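Write the rule down before the arm moves

Robot arms are leaving the cage and going to work on kitchen tables, and the rules we use for them were written for factories. I think we should stop waiting for a thick new standard and agree on a few short ones now.

The first is about stopping. Every station should have a person within reach of the stop button whenever the motors have power, and that person should have no other job. At Vomura, where I spent part of December, the operator also logged results on a laptop. Over 100 runs she looked down a lot. I don't blame her. The procedure gave her both tasks.

The second is about the objects. Glass, liquids and anything that plugs into a wall each need a line in the setup sheet. It should say what is in the cup, how full it is, and whether the appliance is live. Abelardo Paucar, who ran the bench next to mine, argued that this slows people down. It does. His sheet had 17 lines and took 6 minutes to fill in. I would pay that every time.

The third is about reporting. Most labs write up a broken dish only if somebody gets hurt. A gripper that closes too hard on a bowl is the same fault that will one day close too hard on a wrist, and it should be logged the same way, with the speed and force settings attached.

Some people will say that home robots need room to fail, and that paperwork belongs at the end. I disagree. Habits set in the lab get shipped with the product. Telma Lucero at Flurndale has put her three rules on one printed page, taped beside the power switch, and new staff sign it before their first shift. Other labs could copy it this week.

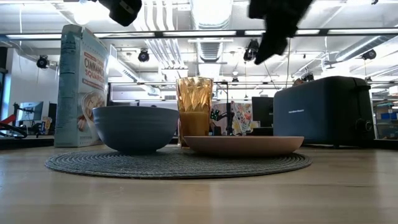 A breakfast setup under the gripper, with juice in the glass and a toaster beside the placemat.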